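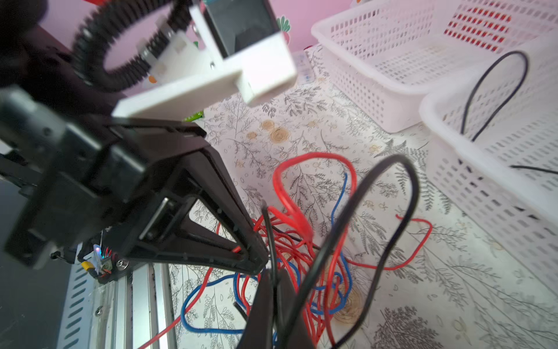
A black gripper with one finger down in a tangle of wires.

How does ice get made inside a rink?

Ever stood on the ice in May, in a t-shirt, and wondered why it isn't a puddle? Good question. Quick answer: the floor is a giant freezer. Longer answer, keep reading.

Start at the bottom

Under the ice is a slab of concrete. Inside the slab, pipes. Loads of them, side by side, up and down the whole rink. Salty water runs through the pipes. It's called brine.

Why salty? Plain water would freeze solid in the pipes and then nothing moves. Salt lets the water get colder than zero and still stay runny. Same idea as salt on the roads in winter.

A machine called a chiller makes the brine cold. A pump pushes it under the floor, it soaks up heat from the slab, then back to the chiller to dump the heat and go round again. All day, all night.

Building it up, layer by layer

You don't just fill the rink like a bathtub. Too thick, too slow, and the ice comes out cloudy and weak. Instead the crew sprays a very thin layer of water on the cold concrete. It freezes fast. Then another one.

Next comes white paint. Yes, paint! Concrete is grey, and without the white you'd have a hard time seeing a puck. Then the lines and circles go on, and more thin water to seal the colours in. So when you skate over the blue line you're not touching it. It's underneath.

Usman Satti looks after the ice at the Worton rink. He says the lines are the fussy part. "You freeze a string in a straight line and paint beside it. Sneeze and you start over." His crew puts down more than 40 thin layers before anybody skates.

How thick is it?

Thinner than you'd think. About as thick as your thumb is wide, give or take. Thick ice is harder to keep cold becuase the cold has to climb up from the pipes.

Hard ice, soft ice

Not all rink ice is the same. Hockey players like it colder and harder - good for quick turns. Figure skaters like it a bit warmer and softer so their blades can grip when they land a jump. If a rink does both, the crew changes the temperature between groups. Takes a while, so they plan ahead.

The resurfacer

The big slow machine everyone loves. Four jobs in one trip:

A long blade shaves off the rough top.
A screw scoops up the snow and throws it in the tank.
Wash water rinses out the grooves, and the dirty stuff gets sucked up.
A wet towel at the back spreads clean hot water.

Hot water? On ice? Yep. It melts the top a tiny bit so the new layer sticks and the scratches fill in. Then it freezes smooth.

Try it at home

You need 2 shallow trays and a freezer. Ask a grown-up first.

Tray one: fill it up with water, freeze it overnight.
Tray two: pour in a tiny bit, freeze, pour in a bit more, freeze again. Keep going til it's full.

Pop them both out and hold them up to a window. Which one is clearer? Wich one has more bubbles? Draw what you see.

Words to know

Brine - very salty water
Chiller - the machine that makes the brine cold
Slab - the big flat piece of concrete under the ice

Next time: how skates get sharpened, with Fahad Sandhu from the skate shop.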